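Flodum Tabletops: a collection of covered work surfaces

Last updated August 27, 2024

Welcome, and thank you for taking the time to read this before downloading. Flodum is a modest collection of pictures of desks and tables with some kind of cover on them: cloths, mats, sheets, whatever people like to put down before they get to work. It grew out of Ibarra, an older set of ours that had plenty of bare tabletops and hardly any covered ones, and we had been meaning to fill that gap for a good long while.

There are 1,650 pictures, taken in 13 rooms, and 697 of them have notes written by hand. The notes cover the color of the surface, whether it lies flat or has creases in it, where the shadows fall, and what else is sharing the table (a laptop, very often, since these are places where people work).

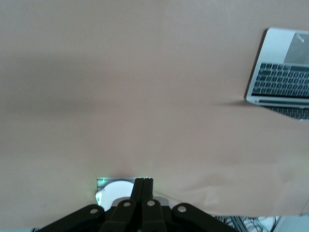 Creases gave us more trouble than anything else. A faint wrinkle and the soft edge of a shadow can look a great deal alike on a plain tan surface, and our note writers went back and forth on them more than once. We settled on 3 labels in the end: smooth, faintly wrinkled and rippled. If a shadow crosses a crease, both get noted. Please don't read the labels as a guess at the material, as we left that field blank wherever it wasn't plain to see.

Laptops are noted as open or closed and nothing more. We don't record what is on the screen.

The files are sorted by room, with the notes in a matching folder called Mavuvlow, named after the spreadsheet they started out in. The Elex folder holds the rooms added in June, and its notes are still a little thin, so do go gently with those. Corrections are always welcome, even very small ones!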